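工房ノート 11月 金曜、夜の部

クィンタニーリャの空気漏れの続きと、ウムハムから預かったスパイクの件。昼に書くつもりが結局この時間になった。

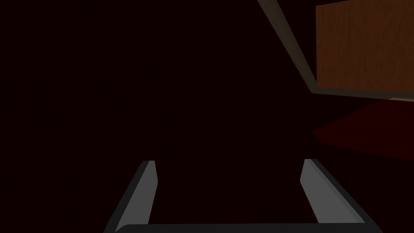

まずボールのほうから。前に書いたとおり、ウムハムの練習球はクィンタニーリャの手縫いで統一されていて、そのうち台帳番号2084がどうしても抜ける。夕方に入れて翌朝に触るともう指が沈むくらい。最初はバルブを疑った。バルブが乾いてひび割れているのはこの季節の定番だし、シリコンオイルを一滴垂らしてやればだいたい黙る。ところが2084は黙らない。バルブに石鹸水を塗っても泡が立たないし、空気入れの針を何度か抜き差ししてもきれいに閉じている。それなのに朝になると柔らかい。

で、今日は観念して沈めた。流しにお湯と水を半々で張って、ボールを両手で押し込んで、ゆっくり回す。これ、体重をかけないと浮いてくるので地味に腕が疲れる(来週やる人は踏み台を使ってください、流しの縁が脇腹に食い込みます)。しばらく何も出なくて、やっぱりバルブかなあと思い始めたところで、黒い六角形の角のあたりから細い泡がつーっと上がってきた。いた!と声が出た。

ただ、手縫いの球は縫い目から泡が出てもそこに穴があるとは限らない。中のブラダーから漏れた空気が、裏打ちの布との間を這ってきて、いちばん抜けやすい縫い目から出てくるだけのことがある。以前それで見当違いの場所を開けて、縫い直しが二度手間になった。なので今回は、泡の出た場所に白鉛筆で印をつけたあと、空気を少し足して、向きを変えてもう一回沈めた。泡の出口が動かなければ近い、動けば遠い。今回はほとんど動かなかったので、その角の近くだと踏んだ。

乾かすのにドライヤーは使わないこと。表の皮が縮む。タオルで押さえて、扇風機の前に置いておくだけでいい。待っている間にお茶を飲んで、スパイクに手をつけた。

スパイクの話。ウムハムのスパイクは取り替え式のスタッドで、雨のグラウンドが続いたせいで根元の錆がひどい。箱に入っていたメモには「9番のスタッドが回らない」とだけ書いてあった。背番号9の選手の靴なのか、9番目の穴なのか、しばらく悩んだ。靴の中を見たらちゃんと9と書いてあったので選手のほうだった。メモを書くときは「背番号」とつけてもらえると助かる。次に受け取りに来たときに頼むこと。

回らないスタッドは無理に回すと、ねじ山ごと靴底の受け金具が空転し始める。こうなるとほぼ終わりで、底を開けるしかない。だからいきなりレンチをかけない。浸透油を根元に差して、プラスチックのハンマーで横から軽くこつこつやって、放っておく。これを繰り返す。今日は夕方に差して、ボールをやって、戻ってきたらかかと側は素直に回った。つま先側の一本がまだ固い。角がもうなめかけているので、明日まで油に任せる。ここで我慢できずに力をかけるのが自分の悪い癖で、去年それで一足つぶしている。我慢。

外れたほうは真鍮ブラシでねじ山をさらって、受け側は細い歯ブラシで砂を掻き出した。これがまた細かい砂で、ウムハムの下のグラウンドの砂だとすぐわかる。赤っぽくて、濡れると粘土みたいに固まるやつ。上のグラウンドの砂はもっと白くてさらさらしている。スパイクを見るとどっちで練習しているか大体読めるのが面白い。今月はずっと下らしい。ゲドフとの試合が近いから、走り込みの多い広いほうを使っているんだろう。

組み戻すときのグリスは薄く。たっぷり塗ると砂を抱き込んで、次に外すときは研磨剤つきのねじになる。爪楊枝の先に取って、ねじの二山目くらいに置いて、くるっと回せば全体に回る。締めるのは手で止まるところまで行ってから、レンチでほんの少し。「きつく締めたほうが安心」と言われることが多いけれど、きつく締めたスタッドほど錆びたときに泣く。試合のあとに一度外して拭いてくれるのが一番で、これは何回言っても浸透しない。浸透するのは油だけ。

さて、ボールに戻る。表が乾いたので印の角から縫い糸を開けた。古い糸は思ったより元気で、蝋がまだ残っていた。クィンタニーリャの糸は撚りが強いから、切るときに先が跳ねて中に潜り込む。切る前に両側を洗濯ばさみで押さえておくと潜らない。これは今日の発見で、すごくよかったので大きく書いておく。洗濯ばさみ!

開ける長さは指が二本入るくらいにとどめた。大きく開けたほうが作業は楽だけど、閉じたあとに面が波打つ。空気を抜いてブラダーをそっと引き出したら、折り癖のついた筋に沿って小さな擦れがあった。穴というより、擦れて薄くなったところが裂けかけている感じ。裏打ちの布の端がほつれて硬くなっていて、それがずっと当たっていたようだ。外から釘を踏んだとかではなさそうなので、使い方のせいではないとウムハムには伝えておく。気にしていたから。

継ぎはラテックスの当て布でいく。下地を600番のペーパーで軽くなでて艶を消して、アルコールで拭いて、ネドンの接着剤を両面に薄く。ネドンは乾きが遅いのが長所でもあり短所でもあって、位置を直せる代わりに、待ち時間を守らないと後でずるっと滑る。缶には17分待てと書いてある。なぜ15でも20でもなく17なのか毎回思うんだけど、素直に従うとちゃんとつくので文句はない。ただ今日みたいに部屋が冷えていると17分では表面がまだ光っている。指の背で触って糸を引かなくなるまで待った。結局、時計より指の背を信じたほうがいい気がする。

貼って、ローラーで押さえて、タルクをはたいた。タルクを忘れるとブラダーが裏地に貼りついて、次に開けた人に恨まれる(前の自分に恨まれた経験あり)。原因になったほつれのほうは、硬い端を切り落として、薄い布テープを一枚かぶせた。テープの角は丸く切る。四角のままだと今度はその角が当たって同じことになりかねない。

縫い戻しは二本針で両側から。一目ごとに引き締めて、最後の数目は中が見えなくなるので手探りになる。ここが毎回こわい。針先でブラダーを突いたら全部やり直しなので、ブラダーと皮の間に薄いスプーンを差し込んで盾にした。スプーンは最後の目の手前で抜く。抜き忘れると、まあ、スプーン入りのボールができあがる。一度やりかけた。

結び目は内側に落として、余りを蝋で寝かせた。指でなぞっても引っかかりはない。見た目は縫い直した辺の糸だけ少し色が新しいので、知っている人が見ればわかる。蹴る人は気にしないと思う。

空気は一度に入れず、まず低めで落ち着かせて、手で転がして縫い目をなじませてから規定まで上げた。圧力計の値はいつもの記録表のほうに書いた。床で弾ませた音は悪くない。抜けかけの球は「ぼふ」と鳴るのが、ちゃんと「ぽん」と鳴る。ただ朝まで置かないと何も言えないので、棚の上の段、2084の札をつけて寝かせてある。触らないでください。指で押して確かめたくなるのはわかるけど、朝まで待って。

ついでに、抜けやすい球の話で一つ。冷えた倉庫から出した球が柔らかいと「漏れてる」と持ち込まれることがこの時期増える。気温が下がれば中の圧も下がるので、まず部屋に置いて温まってから測り直すのが先。今日もウムハムの箱の中に、何の悪いところもない球が混じっていた。沈めても泡なし、バルブもきれい。これは返す。箱の横に「冷えただけ」と書いた紙を貼っておいたけれど、ちょっと冷たい言い方に見えるかな。書き直すかも。

逆に入れすぎも多い。試合前にかちかちにして持っていくと、ヘディングする人が痛いし、縫い目も引っ張られる。ゲドフのグラウンドは人工芝で、よく弾むから、むしろ規定の低めにしておくといいと思う。これは修理屋の意見というより、昔あそこで蹴って散々だった人間の意見。トラップが全部膝の高さまで跳ねて、自分だけ別の競技をしているみたいだった。味方からは下手なだけだと言われた。それもある。

試合といえば、当日に持っていく道具箱の中身も見直しかけた。替えのスタッドは長いのと短いのを袋で分けてあったのに、また混ざっている。予備の紐、針、ポンプ、テープ、タオル。ポンプの針は曲がっていないものだけ残して、曲がったのは捨てた。曲がった針はバルブの中を引っかいて、次の修理の種をまく。惜しがらずに捨てること。針は唾か水で湿らせてから差すのも忘れずに。乾いたまま突っ込む人がまだいる。

キーパー手袋も一双入っていて、手のひらのフォームがぺろっとめくれていた。これもネドンでいけるかと思って端切れで試したら、フォームのほうが少し硬くなった。硬くなると雨の日に滑る。なのでこれは保留で、水性のほうを試してから決める。めくれたところを指でつまんで遊ばないように、紙テープで仮留めだけしてある。

作業台のメモ。白鉛筆がもう短い。真鍮ブラシは毛先が寝てきたので次は細いほうを買う。蝋は足りている。ネドンの缶の蓋がまた固まっていて、開けるのに靴のレンチを使ってしまった。口の縁を拭いてから閉めれば固まらないと自分でこのノートに前に書いたはずなのに、今日も拭かずに閉めるところだった。拭きました。

朝の分担。先に来た人が2084の圧を測って記録表に記入、値が落ちていたらまた沈めるところから。落ちていなければウムハムの箱に戻してよし。つま先側のスタッドは自分がやるので置いておいてください。油の皿が靴の下にあるから、持ち上げるときは真上に。さっき斜めに持ち上げて袖につけた。

あと、流しの水は抜いたけど床がまだ濡れているので、モップだけかけて帰る。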